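Collecting bag-handling demos without fooling yourself

Most advice on gathering demonstrations for a two-armed robot boils down to "get more". I don't believe it, at least for cloth and zips. Our first batch at Skunwood came to 343 episodes, and when Hye-jin Bae and I watched them back we kept 271. The policy trained on the smaller set did no worse on our bench. I won't claim more than that, and I'd be wary of anyone who does.

What follows is how we set up a session now. It assumes you already have teleoperation working and the cameras calibrated.

Step 1. Write the task down in one sentence

"Hold the bag and work the zip" is too vague. Say which arm steadies, which arm moves, where the episode starts and what the bag must look like when you stop recording. If two operators read the sentence and do different things, rewrite it. Ours took 3 goes.

Step 2. Lay out the table

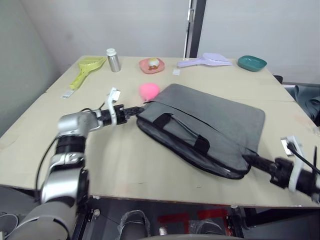

Clutter is the part people get most excited about, and I think they overrate it. The theory is that extra objects teach the policy to ignore what doesn't matter. Maybe so, but only if they move between episodes. A slotted scoop and a pink plate that stay along the back edge all afternoon become landmarks, and the policy may lean on them happily. The same goes for anything near the bag, such as the pink ball by its corner. Shift things every few episodes, and take some away altogether. Turn the bag as well, which operators forget because it's a nuisance.

Keep a plain-table set to one side for comparison. Without it you can't say whether the clutter helped.

Step 3. Record in short blocks

We do 26 episodes and then stop. Past that, Ga-eun Kong found her own runs getting quicker and sloppier, with the steadying arm letting go early. You can feel very productive while recording rubbish.

Start each episode with both grippers clear of the cloth. Pause briefly once the first grip is made. Don't pause in the middle of a pull, though, or you'll get a policy that hesitates there too.

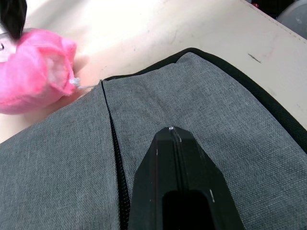
Keep the failed grabs if the operator recovers within the same episode. Throw them out if someone reached in to help. There is an argument for keeping everything and labelling it, and Groltiser, our annotation tool, will let you. In my experience the labels don't get filled in.

Step 4. Check the wrist views before you check anything else

The overhead view nearly always looks convincing. Wrist views are where you find out that a finger was hiding the zip pull, or that the tips were pushing into the fabric without holding any of it. Watch a handful from each block at half speed, both wrists. 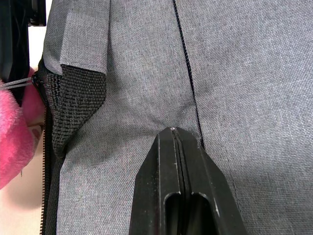
Myung-ja Kwak
Data collection lead, Skunwood

A closed gripper pressed into soft cloth is my least favourite thing to label. Was it smoothing, bracing or just missing? If you can't tell from the clip before and after, mark it unclear and leave it out of the first training run. You can always add it back.

Step 5. Train early, on too little

Run something after the first few blocks, however poor. Look at where it goes wrong and collect for that. If it fails everywhere, suspect the timestamps before you blame the amount of data. We lost most of January to a camera lag that more episodes would never have fixed.

Things I'm still not sure about

Whether one bag is enough. Si-eun Yoon says no, and wants stiffer ones added.

Whether mixing operators helps or just adds noise.

Whether our success score means much away from our own table. Probably less than we'd like.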